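Vakura build, shared workshop — notebook, April

Start 09:40. Carried on with the two-arm rig. The bench has settled since last week and the seam between the two panels now has a small step in it, which I can feel with a fingernail. Shimmed the back leg with a bit of card for the time being. Needs a proper foot.

Left arm first. The shoulder was drooping when the brakes came off, the same as before. Went through the gravity settings again and found I had put in the mass of the old gripper. The new one is heavier once the bracket and cable are on it. Weighed the whole lot on the kitchen scales, typed in the right number, restarted, and the droop has gone from anything I could see to something I can only find with the dial gauge. Left it there.

Supply is 48 V, holding steady with both arms moving. Earlier in the month it was dipping when both shoulders lifted together, and that was the thin lead from the supply to the splitter. Replaced it with the thick one from the Patell box. The connector gets slightly warm after a long run. Keep an eye on it.

Log file for the morning is run 1581. The first part is rubbish as I forgot to zero the left wrist. Start reading from where the log says "homed" the second time.

Job for this week is the hat task: left gripper holds the stand by the stem, right arm brings the hat over and sets it on the round top. The stand has to be held or it goes over as soon as the brim drags on it. Grip height matters more than I thought. Too low and the stand leans, too high and the fingers are in the way of the brim coming down. Just under the top set of rings on the stem seems best. Marked the height in the config as stem_hold.

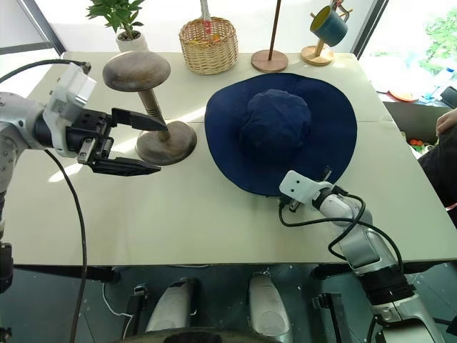
Should the two arms run off one clock or two? One. We tried separate timers at the start and they drifted apart over a long session, enough that the right arm was still finishing a move when the left one thought it was safe to let go. Both controllers now take their tick from the Fung board and the small PC only listens.

The hat is a nuisance to pick up. The brim is floppy, so wherever the right arm takes hold, the far side sags and catches on the bench. Tried three approaches before lunch:

Edge of the brim, straight lift. The crown tips away and the hat ends up hanging like a flag. No use.

Edge of the brim, slide first and then lift. Better. The hat stays flatter while it is moving across the bench but still folds when it leaves the surface.

Pinch at the foot of the crown, coming in low over the brim. Best of the lot when it works. The approach angle is tight and the wrist gets close to its limit, so the planner sometimes refuses it and picks something silly with the elbow out.

Put a soft limit on the elbow so it can't swing out past the bench. Mei-kuen was standing on that side during one of the silly ones and had to step back. Nothing touched her, but the limit stays in from now on and I have lowered the speed cap until the planner behaves.

Cables. The loop on the left arm is too long and hangs over the front of the bench. It doesn't catch at the moment, but it will as soon as we do anything with a big wrist turn. The right one is wrapped round the forearm, which keeps it tidy but pulls when the wrist goes all the way round. Mei-kuen Tai suggests spring clips at the elbow and a fixed slack length from there to the tool. Akell do a clip in the right size. Ordered 2 packs.

Afternoon, 14:15. Sun had come round and the camera was washing out towards the window. Fixed the exposure by hand instead of leaving it on auto. The hat is dark enough that it turned into a blob with no edge to the crown on the first setting, so I went up two steps. The crown edge is found again now. It would be better to hang a blind. Mei-kuen has one at home that might fit.

Ran the slide-and-lift again with the new exposure, then the crown pinch at low speed. No change to what I wrote above, except that the pinch is less fussy about where the hat starts when the crown is properly found.

To do:
Proper foot for the back leg of the bench
Clips and slack length on both arms
Check the supply connector after a full hour
Write the wrist zero into the start-up script so I can't skip it
Ask Mei-kuen about the blind

Off at 16:50. Brakes on, supply off at the wall.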